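Went to the growing and fresh food show at Prurnthorpe this morning. I buy fruit and veg for a small shop and I was promised "the future of the greengrocer's display". Thread, because I have opinions about crates.

First thing to say is the parking was £14. For that I'd expect somebody to hand me a lettuce on the way in.

The big talk was from a firm called Staltix, who say shops lose 30 per cent of their soft fruit because of how it's displayed. Asked where the figure came from. Was told "across the sector". Asked which sector. Was given a tote bag.

Their answer is slatted wooden crates. Air gets up through the gaps, fruit keeps longer, customers feel like they're at a farm gate. I've got nothing against a slatted crate. My grandad had a shed full of them and never gave a talk on it.

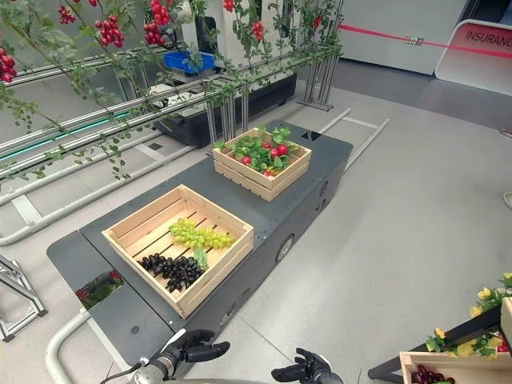 Grapes in the big crate, radishes in the small one. The tomatoes on the rail are artificial, vines and all.

Let's start with the grapes. Two bunches, a green and a dark, in the bigger of the two crates, with plenty of bare slats round them. Lovely on a stand. Try it in a shop and people will think you've sold out and gone home.

Also, grapes straight on to wood with gaps in it. Anyone who has ever picked up a bunch knows what the loose ones do. They'll be through those gaps and under somebody's shoe by ten o'clock. Put a sheet of paper down, at least.

The radishes I'll give them. Leaves on, packed in properly, red showing through the green. That's how I'd do it. Small crate, filled up, looks generous. If they'd done the grapes the same way I'd have had much less to moan about.

But leaves on is a promise you have to keep. They go limp well before the radish does, and then the whole lot looks a week old. I asked how long they'd expect a crate like that to look good in an ordinary shop with the door open. "It depends on your journey." My journey is the A road and then a roundabout.

Now the tomatoes. I don't mind a bit of set dressing, we've all had a plastic ham in the window. But you can't lecture me about honest produce with artificial cherry tomatoes hung over a metal rail and a greeny-blue light strip glowing away beside them.

On that light. Wimik had a leaflet about "mood lighting for fresh", 59 quid a strip plus fitting. Blue-green is a funny colour to choose near anything you want people to eat. Under the wrong light a good tomato looks like a bad one, and people put it back. Warm white, plain bulb, done.

Best thing in the picture for my money is the blue plastic crate at the back, up on top of the white machine. Ugly as you like. Hoses clean in a minute, stacks, doesn't splinter. I've got 70 of something similar and I wouldn't swap them.

Someone's asked what the wooden ones cost. No price on the stand. Soomro do a plain slatted one in their catalogue and I'll probably get a couple for the front table, for radishes and bunched carrots. Grapes are staying in their punnets.

Somebody else says I'm being miserable and it's only a display. Fair enough, but they're telling shops this will cut their waste, so I'd like to see it with a full load of fruit in it on a hot afternoon in June.

Tote bag's decent, mind. Had my potatoes in it by lunchtime.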